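Tips for the table-setting task, Wastbridge robot club

Our club teaches a machine called Mulon to clear and lay a small table. The members show each movement by hand and the machine learns from the recordings. By July we had 3,412 of them. These tips are for new members, but some are also good for an ordinary kitchen.

Preparing the dishes

Wipe the tray before you begin and dry it well. A drop of water under a bowl makes it slide. For fingerprints on glazed dishes I use warm water with a little vinegar, then a soft cloth.

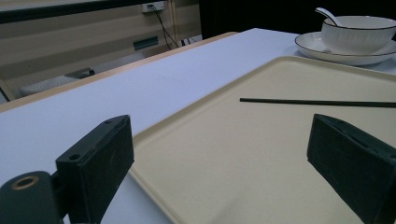 Chopsticks are the most difficult thing in our set. They roll, and a thin one is hard to pick up from a flat surface. Start with the stick lying across the tray, near the raised rim, and close the fingers slowly from both sides. If it turns, open, wait and try again – do not chase it over the table. At the Hudthorpe competition we lost 35 points by chasing.

Moving the bowl

Leave the spoon in the bowl while you practise with the sticks. When the bowl has to move, lift the saucer under it and keep your wrist level. Beginners often squeeze too hard. Half of the force is usually enough.

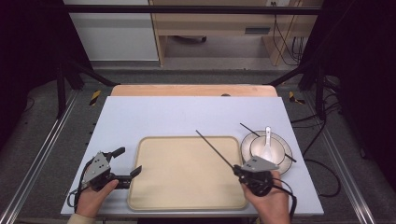

Keep your elbows close to your body and make every movement a little slower than at home. After 20 minutes the hands are tired, so change with your partner. Cables should hang outside your arms before you start recording.

Putting away

Count the pieces back into the box. Chopsticks go in a tall jar, points up, so that they dry. We had 216 recordings spoiled by a sticky tray, and now we wash everything the same evening.

Owen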